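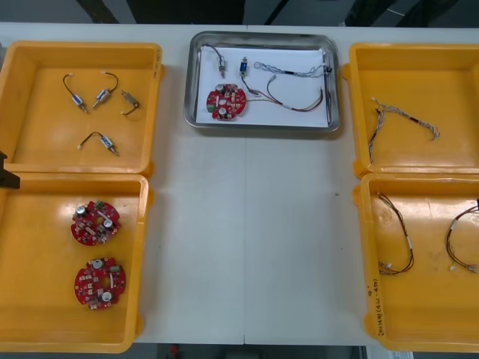
Two hours at the Favthorpe wheel works

The email said the tour would start at ten and that there would be coffee. There was coffee. The tour started at twenty past, after a video with a lot of slow-motion gravel in it, and by then the group had already split into people who wanted to see wheels being built and people who wanted to know if the discount code would work on complete bikes. (It doesn't. Wheels and hubs only, through the end of February.)

I went because I have owned two sets of Punine wheels. One is still under my commuter and has never needed more than a dab of grease. The other cracked at three spoke holes in its second year, and the warranty took so long that I bought something else in the meantime. So I came in neither a fan nor a hater, and I wanted to hear what had changed since they moved everything out of Ornville and into the new building at Favthorpe.

The building is a plain metal shed off the bypass, next to a tile warehouse. If you're coming by bike, ignore the map on the Punine site and come in by the canal path, because the road it sends you down has no shoulder and a lot of trucks. There's a bike rack out front with room for six. For a bicycle company on an open day, that's thin. The rest of us leaned ours on the fence.

We were sent around in groups, safety glasses on, no bags. The first stop was rims. Punine doesn't make its own rims and never has, and to their credit the guide said so right away when someone asked. The extrusions arrive bent and welded, and Favthorpe does the drilling, the checking and the stickers. What "checking" means was harder to get at. The guide said every rim is measured for roundness. I asked what gets a rim rejected and was told they have "very tight limits." I asked what the limits were and was told they were tight. Somebody behind me laughed, and we moved on.

Hubs were better. They do machine the shells on site, and you can watch it happen through a window that badly needed a wipe. The guide for this part plainly ran the machines on a normal day and was happy to talk about bearings for as long as anyone would stand there. He told us the old hub had a seal that let water in if you hosed it from the side, something I'd worked out for myself some time ago, and that the new one has a second lip. I held one of each. The new one does turn a little stiffer in the hand, and he agreed. Whether the seal holds up through a winter of road salt is a question for next spring.

Then lacing, and this is what people had come for. The company makes a great deal of the words "hand built." They are on the box, the website and the mugs. What we saw was a row of builders lacing spokes by hand, quickly and well, after which the wheel goes into a machine that does the tensioning and truing. A builder gets it back at the end for a final check. I don't have any problem with that. A good machine is steadier than I am at four in the afternoon, and the wheels I put on the demo stand ran straight. But I'd call that a machine-built wheel with hand lacing, and I'd guess most riders paying extra for the label picture something else. When I put this to the guide she said the final check was the part that mattered most. Maybe so. It took a little over a minute on the wheel I watched.

The demo stand had a tension meter you could use yourself, and I wish more companies did this. I went around the drive side of one rear wheel and the readings were close enough that I'd have been pleased to have built it. One wheel, picked by them, on an open day. Take it for what it's worth.

Next was a quick look at the test room, where a drum with a wooden block bolted to it bangs away at a loaded wheel. A sign on the wall said the current wheel had passed 803 hours. Hours at what load, and what speed? The sign didn't say and our guide wasn't sure. She offered to email me, and I gave her my address. No email so far. I also asked about cracked spoke holes, and mentioned my own. The answer was that the Millet rim, the one that replaced mine, has thicker walls in that area. It also weighs 542 grams on their own spec sheet against 437 for the old one, so I believe the thicker walls part. That's a big jump for a rim sold for the same kind of riding, and the brochure still has the word "light" on the front.

Lunch was a van in the parking lot, decent flatbreads, slow line.

The afternoon was a test ride on a loop behind the works, with more than 50 people signed up and far fewer bikes to go around. I got a Millet set on a steel touring frame for two laps. They felt fine. I'm not going to tell you they felt lively or planted, because I was on a strange bike with somebody else's tires at somebody else's pressure, and anyone who claims to feel a rim under those conditions is feeling the tires. The freehub is loud. If you like that, good. I kept pedaling down the hill to shut it up.

At the end there was a question session in the canteen. Most of it was about prices. One rider asked if spare spokes would be kept in stock for the older wheels built at Ornville, and the reply was that they would be supported "for the foreseeable future." He asked for a number of years and didn't get one. If you own a pair of those, I'd order a handful of spokes now and tape them to the inside of a cupboard. The lengths are printed in the back of the old manual, which they took off the site for a while and have since put back.

Would I go again? Probably, if they run another one with fewer people and the hub guy. The tour is free, you see more than most makers will show you, and the people who do the work know what they're talking about. The trouble comes when you ask for a figure. I didn't use the discount code. My commuter wheels are still fine, and for the touring bike I'd like to see some Millet rims come back from a second winter first.

Practical bits: booking is through the Punine site, you need closed shoes, and the restroom is before the safety line, so go first. The floor is level all the way through. Trains from Ornville take bikes, but only two per train, and on the way home that was a problem for a fair few of us.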